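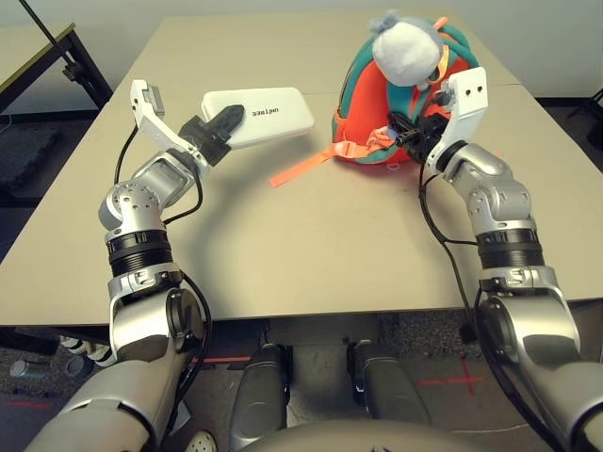
Løken folding table, two months in

Sun 12 August

Bought the Løken trestle-style folder in the beige because the kitchen table was permanently under my sewing and we were eating dinner on our laps. Wanted something I could put up Friday night and shove behind the wardrobe by Monday. Had been looking at the Flamcombe as well, more on that further down.

Short version: good table, bad instructions, average feet. Would buy again on sale.

Size and weight

600 deep, in millimetres. That's narrower than I wanted but it goes through the hallway without taking paint off. Fine for a machine and a cutting mat end to end. Not fine for laying out a full width of fabric, you'll be folding as you go. I can carry it on my own down the back steps. My mother-in-law could not, and she's no weakling.

Putting it up

First go took 23 minutes and some swearing. The sheet in the box has four drawings and the third one is of a different table, I'm sure of it. The locking bars go on the INSIDE of the legs. If yours feels wobbly take them off and swap them, that's all it was. Now I do it in a couple of minutes with the radio on.

The clips pinch. Got me on the thumb twice. Keep kids off that job.

Stability

Better than I expected. My old card table used to walk across the room when I did a long seam, this one stays put on carpet. On the tiles it creeps a bit. Feet are hard plastic caps and one fell off in the first week, rolled under the fridge, still there. I stuck felt pads on the lot from the hardware shop and it's quieter too.

Leaning on one end is a no. My neighbour Todor Jurić sat on the corner of it at a barbecue and the far legs came up off the grass, salad everywhere. His fault, but worth knowing.

The surface

Light colour shows everything. Tailors chalk wipes off, biro does not. Red wine came off with dish soap the same night. Turmeric left a yellow ring I've given up on, there's a tablecloth over it when people come round. Havent put a hot pan straight on it and don't plan to.

Pins don't mark it much. Rotary cutter does, straight away, so use a mat.

Against the Flamcombe

Vesela Vidmar from my Thursday quilting lot has the Flamcombe and let me have it for a weekend. It's deeper and the height adjusts, three positions, lovely for cutting standing up. My back noticed the difference. But it weighs a tonne and the handle is a bit of webbing that digs into your fingers. If you've got a spare room and it's going to stay up, get that one. If you're packing away every week, Løken.

I did look at the Zasadeo in the shop too. Pretty colours. Gave it a push and it swayed like a jetty. Next.

Customer service

Wrote to them about the missing foot cap. Ticket number 3548, so I wasn't the first. Got a reply from a Despina Dimitrov, polite, quick, said a full set of caps would be in the post. That was nearly 2 weeks ago and no caps. I'll update this in September if they turn up. To be fair to her she did also send a PDF of the proper instructions, which had the right drawing for step three. Ask for that before you start, would of saved me the evening.

Price

Paid full price like a mug. It was marked down the following weekend and the shop wouldn't refund the difference. It goes on special fairly often so hang on if you can.

Good

- one person can carry it
- steady on carpet
- folds flat enough for behind a wardrobe
- neutral colour, doesn't shout at the rest of the room

Not so good

- foot caps
- the pinchy clips
- instructions
- stains, if you cook with anything interesting
- only the one height, and it's a touch low if you're tall. My brother has to hunch

Who I'd tell to get it

Renters, sewers, anyone doing a market stall now and then. Also handy as overflow at Christmas, seats two a side with elbows in. Wouldn't use it as a full time desk, there's nowhere to clamp a lamp without fouling the leg hinge. I tried with my Ditix lamp and had to put it on the windowsill instead.

Four out of five. Would be four and a half with decent feet on it.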